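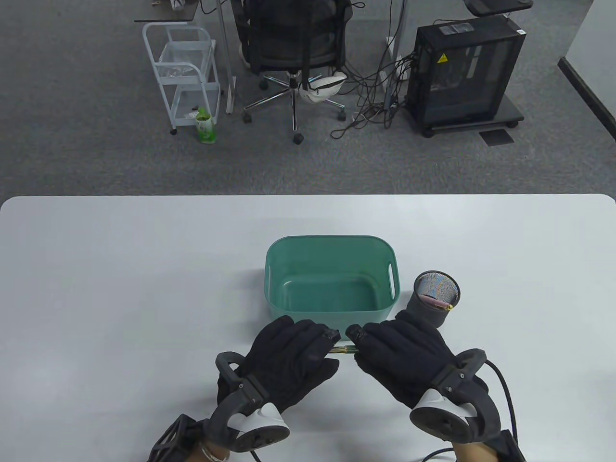

Ticket 1058 — Pen sorting task, item dropped at hand-over

Opened by: Unai Vallejo
Site: Usgate, upstairs office
Status: Open, waiting for Arnell
Date: 29 September 2019

Problem
The task is to take a pen, pass it from one hand to the other and put it in the green basket. A person does this without thinking. Our policy, trained on the glove recordings, does the first grasp well but loses the pen when both hands hold it. In the last run it finished 91 attempts and in 12 of them the pen fell on the table before the second hand closed.

What I checked
1. Calibration of the gloves. I repeated it two times, with the person sitting and standing. No change in the result.
2. Finger data. When the fingertips of both hands are pinched on the same pen, the left index and the right thumb come very near to each other. In the log of recording 1004 the two positions jump for a short moment. I think this is where the policy learns a wrong distance.
3. Type of object. With a thick marker it almost never fails. With a slim pen it fails much more.
4. Cable on the right side. I fixed it along the arm with tape, to be sure it does not pull. Same jumps.

Comment from Baláž
Please try a slower hand-over, and keep the pen horizontal. In March we had the same with spoons.

Reply, Unai Vallejo
Tried it. The slower hand-over is better for the data, but the finished motion is then so slow that I would not call it useful. My sister asked me if it can tidy her kitchen drawer already. I said to her no — it can put big things in a basket, and for small things you still need a person next to it.

Next steps
— Arnell to look at the filter for the fingertip positions.
— Record the hand-over again with the slim pens only.
— Ilcombe has asked for the basket task for their packing bench. I will answer them that thick items are possible and pens are not ready. Please do not close this ticket before they confirm.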